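Tomach Wall Finish, Fine Grain, 15 kg pail

Home > Paint and Plaster > Textured Finishes

Item no. 1553
In stock
Colours: Oat, River Stone, Chalk, Bassi Grey
Ready mixed, no primer needed over sound plaster

Hello and welcome to the page for the stuff I get more emails about than everything else in the shop put together! I started stocking Tomach after doing my own hallway with it (and then the laundry, and then my sister's front room, because she saw the hallway). It's a ready-mixed mineral finish that goes on with a steel trowel and dries to a soft, slightly gritty surface. If you've ever tried mixing your own from a bag at nine at night with a bent paddle, you'll know why I like a pail you just open and stir.

The fine grain is the one I'd point most people to. There's a coarse version too, but it's pretty rough on elbows and jumpers, so I'd keep that for outside or for a wall no one brushes past.

What it's like to use

Creamy, and a bit heavier than you'd expect. Load the trowel lightly, hold it fairly flat and work in overlapping arcs. You get a decent amount of working time on a mild day, less if it's hot and the windows are open. Keep a wet edge and don't stop in the middle of a wall for lunch. I did, in the laundry, and I can still find the line.

Two thin coats every time, please. One thick coat will sag near the skirting and you'll be cross with me. Leave the first one overnight, knock off any nibs with the edge of the trowel, then go again.

Clean your tools straight away with plain water. Jarnov trowels are the ones I sell alongside this and they rust if you so much as look at them, so dry them well and give them a wipe of oil.

Colour

The colour goes all the way through, so small chips don't show up white. It dries lighter than it looks in the pail, by quite a lot with River Stone. Order a sample pot first! They're 200 g, enough for a good big patch, and I take the cost off your order if you go ahead. 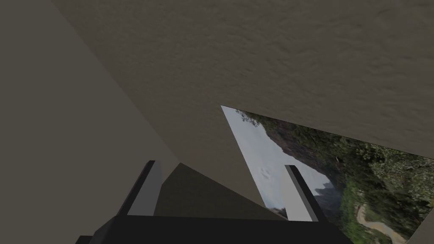
Corners are where most of the questions come from, especially if you only want the finish on one wall. My advice is to leave the neighbouring wall completely plain and let the two meet in a clean line. A grainy greyish beige running up against a smooth, flat olive grey looks lovely that way, with a good crisp corner between them and all those faint ridges and little pits kept to their own side. Paint the plain wall first, let it go properly hard, then tape it right into the corner and trowel away from the tape. Pull the tape while the finish is still soft.

Do I need to seal it?

In a bedroom or lounge, no. In a kitchen or a kids' room I'd put on one coat of Ernusia matte sealer, which deepens the colour a touch. Don't use this in a shower, sealed or not.

Delivery

Pails go by road courier, and they're heavy, so please have someone home who can lift one. Sample pots go by regular post. If your pail turns up dented, send me a photo before you open it and I'll sort it out.

Goes well with

Jarnov steel trowel, 200 mm
Jarnov corner tool
Ernusia matte sealer, 800 mL
Low-tack tape, 80 mm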